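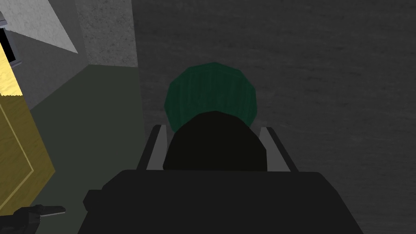 3 min read · unrolled thread

OK so people keep asking what I do all day now that "the robots do it." Long thread, get a coffee.

I work at Fellholm. We pack kitchen stuff for other companies — jars, canisters, odd round things with lids. I was on the packing line for years. Since April I mostly sit at a desk and watch a simulated gripper try to pick things up.

The picture up top is my actual view. Gripper's eye, more or less. Two fingers, wide open, and a dark green roundish thing with flat little facets all over it. Yes, the whole world in there looks like a video game from when I was in school.

The gray stuff behind it is the surface that fills up half my screen every shift. I dream about that gray. There's a yellow cabinet door off to the left and I've gotten weirdly fond of it.

How it works for us: before a new item goes on the real line, it gets run in the simulator first. The software is called Flastance. We run 100 tries per item and I go through the ones it flags. Then I write down what I would've done with my own hands.

That last part was Revathi Acharya's idea. She used to run second shift and she told the integrator (Sinutard, they put in the arms) that if they wanted it to pick like a packer, they should pay some packers to look at it. They did! Ten of us applied and four got in.

So what changed. My back, first of all. I used to go home and lie on the floor. My wrists are better too. My eyes are worse, and I've put on some weight, thanks for asking.

The line used to be loud and we talked over it the whole time. You knew who was getting divorced. Now there are four of us in a room with headphones, and the people still out on the floor are mostly clearing jams and feeding bins. They say it's lonelier. I believe them.

Pay went up for the desk people. It did not go up for the floor people, and they're now looking after machines that push 3000 picks through on a good shift. By hand, 600 was a day you bragged about. I've said this in two meetings and I'll say it in the next one.

Rounded things are the hard ones, by the way. With your hand you don't think, you just sort of cup it. With two fingers you've got to come in centered or the thing rolls off on you. I spent most of a week on one tapered canister — my notes on it just say "LOWER" over and over.

Somebody asked if I'm training my replacement. Maybe? I was on the line when they cut the Saturday shift and there wasn't a robot in the building yet. I'd still like to be in the room where the notes get written.

Next up is the Achari jars, which are short and fat with a lid wider than the jar. Packers hated those too. Will report back.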